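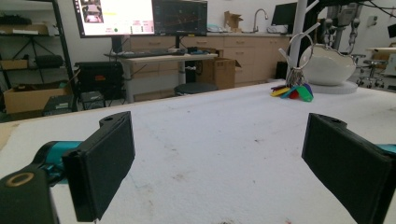 We got to the Rovura building on Wednesday, a little before the open day started, and parked behind it. The lot is small and the sign for Stanciu Road is easy to miss, so come from the north side if you go.

The visit covers two floors. Downstairs is the Dromon workshop, where 80 people had signed up for the morning slot, and it felt like it. You get a badge and a map and then you are mostly left alone. We skipped the welcome talk.

Upstairs was better. The room we liked most is part office and part kitchen. Light wood cabinets and drawers run along the back with a faucet in the counter, and a standing desk with two monitors is right in front of them. The work table has a white padded top, a bit smudged. On it were a white bowl with a wavy rim and a big silver ring of keys with plastic tags in yellow, blue, red, green and teal. I have used the same kind of tags at home for years — the colors help more than the labels do.

Storage is plain: black metal shelving and a few cardboard boxes. I would have liked more places to sit. There are stools, but after nearly 200 steps' worth of stairs and hallways I wanted a chair with a back.

Coffee was in room 179, next to the Tulum meeting room, and cost nothing. The sandwiches were $8 and gone by noon. Parking was free. The afternoon slot is supposed to be quieter, and the last entry is at 3.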